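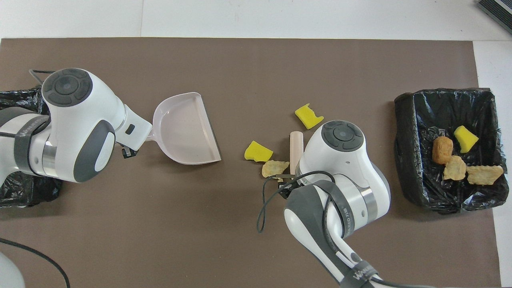 How often should the paper on a work table be changed?

Whenever it is torn, stained through or curling at the edges, and in any case before the next group sits down.

Table and sweeping-up check, Skedville craft room
Checked by Yamuna Bhat, 16 May 2018

1. Paper lies flat and covers the work area — OK. I'm told it gets swapped daily. The log shows 4 changes since October, so I have my doubts.

2. Scraps swept up with dustpan and brush, never by hand — Partly. Sponge bits go in the pan well enough. Crumbs get pushed under the paper, where I found plenty.

3. Dustpan lip straight, no chips or cracks — OK for now. The supplier, Lavent, calls it unbreakable. We'll see.

4. Trash bag open and clear of where people walk — Fail. A bag on the floor by table 2 is a trip hazard, whatever the last report said.

5. Cables kept off the floor — OK.

6. No food on craft tables — Fail. The sign has been up for nearly 23 weeks and I can't see that it has changed anything.

7. Tabletop wiped under the paper — Not shown to me. "Done this morning" is not a record. Janaka Jayasinghe to sign the sheet each time from now on.

Items 4, 6 and 7 to be checked again before the room is next booked.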